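Transports urbains et gestion de crise
Séance 5 : adapter un réseau de bus à des restrictions de circulation

Rappel de la séance précédente. Un réseau conçu pour l'heure de pointe supporte mal une fermeture partielle de la voirie. On distingue la coupure (un axe fermé) et le filtrage (un axe ouvert, mais contrôlé). Le cas étudié est celui de Grinavley, en novembre, lorsque la municipalité a filtré l'accès au centre.

Données de départ
Lignes en service avant la mesure : 33
Arrêts desservis : 1 037
Laissez-passer délivrés la première semaine : environ 3 733

Le point de contrôle le plus chargé se trouvait à l'entrée du pont de Ralel. Les bus y attendaient dans la même file que les voitures, et le retard pris sur le pont se reportait sur toute la ligne.
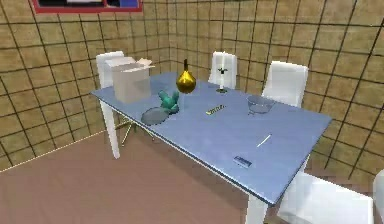
Angus Fairweather a objecté que le pont n'expliquait pas tout : selon lui, les horaires étaient déjà trop serrés avant le filtrage, et une file réservée n'aurait réglé qu'une partie du problème. L'objection est recevable. Pour la vérifier, il faut comparer les temps de parcours hors du secteur contrôlé, ligne par ligne.

Mesures prises par l'exploitant
Terminus reporté à Grirden pour les lignes venant du nord.
Navette entre Grirden et le centre, avec contrôle des passagers avant la montée.
Suppression des arrêts situés à moins de deux rues d'un barrage.
Priorité au personnel hospitalier sur les premiers départs du matin.

Le report du terminus libère des véhicules mais impose une correspondance. Rawiri Pryor parle de « rupture de charge subie » : le voyageur change de véhicule sans gagner de temps. On retiendra ce terme pour l'exposé. 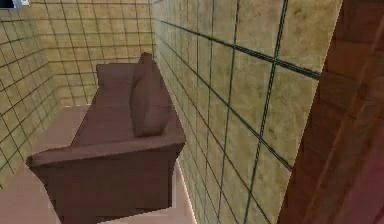 Pourquoi contrôler les passagers avant la montée et pas à bord ? Le contrôle à bord immobilise le véhicule sur la chaussée et bloque les bus suivants, alors qu'à quai la file avance pendant l'attente du départ.

Travail à rendre
Tracer un itinéraire de substitution pour une ligne passant par Ralel, avec le temps de parcours estimé et les arrêts supprimés. Deux pages au maximum, plan compris.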